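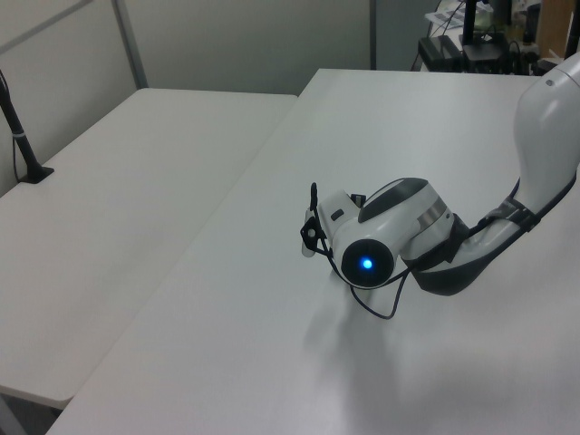 The white top, plain and matte.

Wulov work table, large, white. Four months in

Posted 6/13/20

Quick one, I have paint drying and a kid's birthday cake to ice. But I promised myself I'd write this up before I forgot all the annoying parts.

Bought the big white Wulov for the back room. Needed one big flat surface for sewing, wrapping, cutting out patterns, the odd tax pile. Was using a door on two trestles before. The door had a bow in it. Everything round rolled to the middle.

Ordered from the Bokaddale outlet, the one by the ring road, not the website. Website wanted extra for delivery and the outlet had a floor model next to the Zalewska desks so I could lean on it first. Lean on the table before you buy it. I leaned on the Zalewska too and it squeaked. Nice drawers though.

Finish

Matte. Properly matte, no sheen. This was the whole reason I went for it. My old kitchen table was glossy and with the overhead light on it you got a big white blob right where you were trying to thread a needle. None of that with this one. Shadows fall soft on it too, which sounds like a silly thing to care about until you've tried to follow a chalk line under a hard lamp shadow.

White is white. Not cream. I held a sheet of printer paper to it and the paper looked a hair bluer, that's all. Good for matching thread. Good for taking pictures of stuff to sell.

Downside of matte: it holds on to things. Pencil comes off with a damp cloth. Ballpoint, mostly. Blue tailors chalk rubbed in and took me three goes with dish soap. Red wine I got to in time. Turmeric I did not and there's a yellow patch the size of a coin at the wall end, under the tape dispenser now.

Do not use the scrubby side of the sponge. I did, once, at the back corner. Left a shiny spot you can see from the door if the sun's low. So it's matte until you polish it by accident.

Size

Big. Measure your room. Then measure the hallway, I didn't. We had to take a door off its hinges to get the top round the corner, and the corner of the wall lost some plaster.

Once it's in though, great. Full width of fabric laid out flat with space left over for the scissors and the pins and a cup of tea. I can leave a project at one end and wrap a present at the other. Two people can work at it without elbows. Three if you like each other.

The reach is the only thing. I'm short. Middle of the table is fine, far side I'm up on my toes. If you're pushing it against a wall think about what ends up back there. Mine is where the mail goes to die.

Putting it together

28 bolts. I know because the bag said 28 and had 28 in it, which is more than I can say for the last flat pack I bought. Instructions are pictures only. Step four is drawn upside down compared to step three, so turn the sheet around. Took me an evening, on my own, with a break for dinner. Would of been faster with someone to hold the frame square.

The hex key in the box is soft. Mine rounded off before the end and I finished with a proper one from the drawer. Use your own from the start.

Tighten everything again after a week. Mine had loosened a bit, one corner more than the rest. Haven't touched it since and it's been solid.

Wobble

Some, to start with. My floor isn't level. The feet screw up and down and ten minutes with a spirit level sorted it. Sewing machine at full speed, the table hums but doesn't walk. Rolling out dough, fine. My teenager sat on it, fine, told to get off.

Edges

Bit sharp at the corners for my taste. Not cut-yourself sharp, hip-bruise sharp. I've got the bruise. If you have toddlers get corner covers. I put Plamel felt pads under the feet as well so I can shift it without scraping the boards, they're cheap and they stay stuck. Had to redo one.

Cutting on it

Don't. Use a mat. A rotary blade went off the end of my mat and there's a line in the top now, thin, catches your fingernail. You don't notice it until you write on a single sheet of paper and the pen drops in. Hot stuff same advice. I put a folded towel down and iron on that, no marks so far.

Cleaning routine, such as it is

Dry cloth first to pick up the lint. Damp cloth, drop of dish soap, wipe, dry it off. Lint really shows if you sew with dark fabric, and so does cat hair. Whole thing takes a couple of minutes when the table's clear and that's the trick, keeping it clear. A bare white top looks lovely. Mine has been bare maybe twice since February.

Price

Paid 68 off the sticker because the box had a torn corner. Nothing wrong inside. Ask about damaged boxes at the outlet, they keep them round the back by the loading door.

Worth it? Yes for me. If you only want somewhere to eat, get something smaller and warmer looking, this reads a bit like a lab. If you make things and you're sick of clearing the kitchen table every night at six, get it.

Four stars. Lost one for the soft hex key and for how easy it is to shine up a spot.

Might do an update in October once it's been through the costume season, theres going to be glue. Somebody asked under my last review whether the legs come in black. Outlet only had white when I went. Call them first.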